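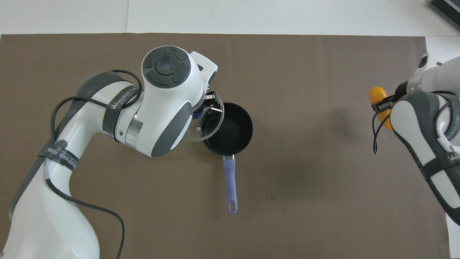
Carkine Opens Kitchen Task Collection for Two-Arm Robots

27 May 2026

Carkine has begun recording kitchen tasks for a learning system that will control robots with two arms. Operators guide both arms through short jobs, among them handling the lid of a small saucepan and moving a toy ear of corn. Each completed run is stored as one example.

The first set holds 321 examples, of which 65 have been set aside for testing. Bohdana Horobets, who directs the program, said the position of the pan is changed between runs.

"The system has to learn the task from many starting points," Horobets said.

Miroslava Stasiv will oversee the review of the recordings. A second set, covering 40 further tasks, is planned with Jastico.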